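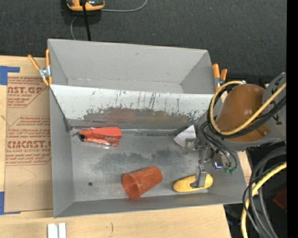
A gray bin divided lengthwise, with items in the front compartment.

4 min read
12 shares | 7 comments

Skerndale will stop taking mixed household goods at its Mill Road drop-off site in October and will ask residents to separate small items before they arrive, the town said in a notice mailed with this month's water bills.

The change covers toys, kitchen tools, small hardware, plastic housewares and anything else that fits in a shopping bag. Furniture, mattresses and large appliances are not affected and will still be taken at the rear gate with a paid ticket.

Under the new setup, residents will drop small items at one of three counters: one for metal, one for hard plastic and one for goods that can be used again. Anything made of more than one material goes to the third counter, where staff will decide what happens to it. Bags that have not been sorted will be turned away.

The town has paid the hauling company Hedix to take the mixed material since the site opened. That contract runs out at the end of September, and Hedix told the town in the spring that it would not renew on the same terms. Its new price was $860 a load, up from $600.

"We looked at that number and we looked at what was in the loads," said Todor Vasić, who runs the site for the town's public works department. "A good part of it was stuff a person would pick up for a dollar. The rest was mostly metal, and we were paying to have metal taken away."

Skerndale sent 350 loads to Hedix last year. Staff opened a handful of them over the winter and spread the contents on the floor of the salt shed to see what was there. Vasić said the results varied a great deal from one load to the next, and the town has not published them.

Metal from the new counter will go to Kovačević, the scrap yard on the county road, which has agreed to pay by weight and pick up once a week. The price will follow the market and the agreement can be ended by either side with a month's notice. Hard plastic will still go to Hedix, in smaller containers and at a lower rate, because a load with only one kind of material costs less to process.

Reusable goods will be put out in the old ticket office, next to the scale, and residents may take what they want. There is a limit of one bag per visit. Dealers are not allowed. Car seats, helmets, knives and anything with a cord will not be put out.

The neighboring town of Wudby moved to a sorted system two years ago. It had trouble in the first few months, when cars backed up past the entrance and onto the highway, and it later added a second lane. Toon Leemans, who was hired in Wudby to manage the change and now advises Skerndale on a part-time basis, said most of the delay came from people sorting in the lot.

"They'd pull up with the trunk full and start going through it right there," Leemans said. "Once word got around to do it in the garage the night before, the line went away. I would expect a rough few weeks here too."

Skerndale's lot is smaller than Wudby's and there is no room for a second lane. The town plans to mark off four parking spaces near the exit where drivers can pull over and finish sorting without holding up the line. Two part-time workers will be added through the end of the year.

The site issued 1,205 annual permits this year, a small increase from the year before. The permit fee will stay the same. Vasić said he did not know yet whether it would have to go up later, and that it would depend mostly on scrap prices and on how clean the plastic turns out to be.

Some residents have already objected. A letter posted at the library and signed by several households on the north side of town says the new rules will be hard on older people, who may not be able to tell one plastic from another or carry bags to separate counters. The letter asks the town to keep one mixed container open for permit holders over a certain age.

Vasić said that was being considered – but that staff would already be at the counters and could carry bags for anyone who asked. He said people did not need to know plastic types. If an item is hard and has no metal in it, it goes to the plastic counter.

Batteries are the one thing he asked residents to check for before leaving home. They should be taken out of toys and flashlights and handed to an attendant. A fire in a container at the site last summer was put out quickly, and the cause was listed as undetermined.

Hours will also change slightly. The gate will open at 8 a.m. instead of 7:30 a.m. and close at 4 p.m. as before. The yard waste area keeps its current schedule until the first snow.

A sheet showing what goes to each counter is available at the town clerk's window and at the site. Residents who lost the notice can ask for another copy. Permits bought this year remain good under the new rules and do not need to be exchanged.

Contact the newsroom | Copyright, all rights reserved | Back to top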